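House Rules for Hand-Held Gripper Sessions: Your Questions Answered
Pleltevari Home Tasks Guide, updated 2020-05-05

Thank you so much for reading this before you start! We know you'd like to get going, and most of what follows takes just one session to become a habit.

Do I need to tidy up first?
Please don't. Leave the toys, boxes and kitchen odds and ends where your household keeps them. The Dramia rules ask for rooms as people live in them, and a crowded corner is perfectly welcome – we only ask for a clear spot for your feet.

How fast should I move?
Slower than feels natural, especially as you come up to a bin or a shelf. Quick swings blur the view, and a blurred stretch may have to be left out when the recording is checked.

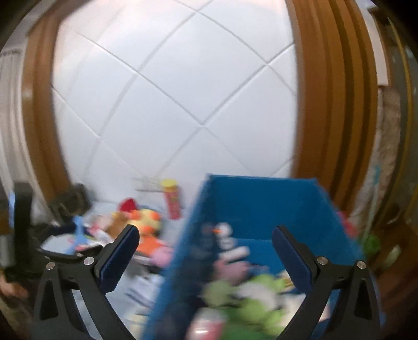

Try to open the fingers fully before you reach in, too, and let them close around the thing you want in one smooth motion. If you miss, back out a little and go in again. Misses are fine, and we keep them.

Can I help with my other hand?
Not with the object itself, please. Steadying a bin is allowed if it would otherwise tip over.

Which toys are suitable?
Plush toys are lovely to begin with, as they forgive a clumsy grip. Skip anything that is breakable or has a loose button battery.
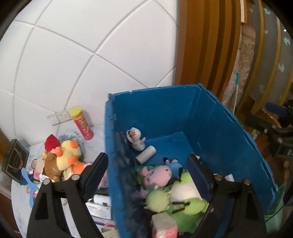 Reading time: 2 minutes

What if everything is piled together?
Start with whatever lies on top and work your way down. When two toys come up at once, lower them back into the pile and pick again. Digging underneath with the fingertips is hard on the grip pads, and the folks at Ndlovu who look after our tools would be grateful if you didn't.

How long is a session?
Around 80 minutes with breaks, and no single take should run past 7 minutes. Your wrist will thank you.

What about other people in the house?
Everyone who might come into view has to agree beforehand, and letters or family photos should be put away. If something slips through, note the take and we'll remove it.

Are these the same rules Skandina uses?
Very nearly. Theirs have a longer part on kitchens, and we hope to bring the two together in October. Until then, please follow this page.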